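What's Inside a Sofa?

You probably sit on a sofa every day. You read on it, nap on it, and maybe drop cracker crumbs on it. From the outside it looks like one big soft thing. Inside, it has layers, and each layer has its own job.

The frame

Every sofa starts with a frame. The frame is like your skeleton. It gives the sofa its shape and keeps it from folding up when three people sit down at once. Most frames are made from wood. Some are made from metal. The pieces are glued and screwed together, and the corners get extra blocks of wood to make them strong. If you knock on the lower part of a wooden sofa at home, you may hear a hollow sound. You are hearing the space between the boards.

The springs

Next come the springs. Many sofas use long wires bent into a wavy shape, like a row of letter S's. They run from the front of the seat to the back. When you sit, the wires stretch a little. When you get up, they pull back to where they were. Other sofas use wide stretchy straps in place of springs. The straps are woven over and under each other, the same way you might weave a paper place mat at school.

The soft part

On top of the springs goes the padding. A lot of padding is foam. Foam is full of tiny air pockets, a bit like bread. Press on it and the air gets squeezed out. Let go and the air comes back in. Seat foam is firm so that you don't sink down to the springs. The foam on the arms and the back is usually thinner, and it is often wrapped in a fluffy sheet called batting. Batting covers up the hard edges of the frame.

The cover

The last layer is the one you can see. The cloth on a sofa is called upholstery. That is a long word, and you say it like this: up-HOLE-ster-ee. A person who puts the cloth on is called an upholsterer.

Look closely at the cloth on a sofa and you may see tiny threads crossing each other. This is called a weave. Sofa cloth is often thicker than the cloth in a shirt, and the threads may be packed close together. It has to put up with a lot of rubbing from jeans, elbows, and pets.
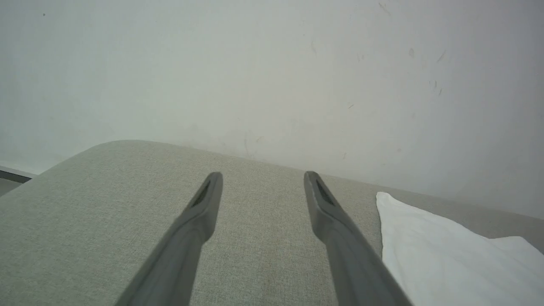
A sofa cover in a fine, speckled weave, with a white pillow resting on it.

A rounded edge takes more work to cover than a flat one. Try wrapping a box in paper, and then try wrapping a ball. The box is easy. The paper on the ball bunches up into folds. Cloth does the same thing, so the upholsterer cuts it into shaped pieces and sews them together, or pulls it tight and hides the folds underneath.

A visit to a workshop

Gemma Piras is an upholsterer in the town of Nellport. Her shop is called Galli, and it fixes old sofas and chairs. She starts work at 7 in the morning. Her first job with any old sofa is to take it apart. She pulls out the staples one at a time with a flat tool that looks like a screwdriver with a bent tip. A big sofa can keep her pulling staples until lunch.

She saves the old cloth, even when it is torn. She lays each piece flat on the new cloth and draws around it with chalk. The old cover becomes the pattern for the new one. For the last sofa she finished, she cut 32 pieces.

Nazareno Pagano works at the next bench and does the sewing. He uses a machine with a strong needle that can go through several layers of thick cloth. For places the machine can't reach, he sews by hand with a curved needle. It is shaped like a letter C, so it can go in and come out on the same side of the cloth.

What about the pillows?

Loose pillows are the simplest part. Most are just a bag of cloth with stuffing inside. The stuffing can be feathers, foam bits, or fluffy fibers. Pillow covers are often made of thinner cloth than the sofa itself, so they wrinkle easily. Many have a zipper along one side — that way the cover can come off and go in the wash.

Try it yourself

Ask a grown-up if you can do this with a sofa at home.

Press one hand on the seat and one hand on the arm. Which one pushes back more?
Look at the cloth through a magnifying glass. Can you find threads going in two directions?
Run a finger along the edge of a cushion and feel for the seam, the line where two pieces of cloth are sewn together.
Lift up a seat cushion if it comes off. Check for lost coins and pencils while you are there.

Words to know

Batting: a fluffy sheet that goes between the frame or foam and the cloth
Seam: a line of stitches that joins two pieces of cloth
Upholstery: the cloth and padding on a piece of furniture
Weave: the way threads cross over and under each other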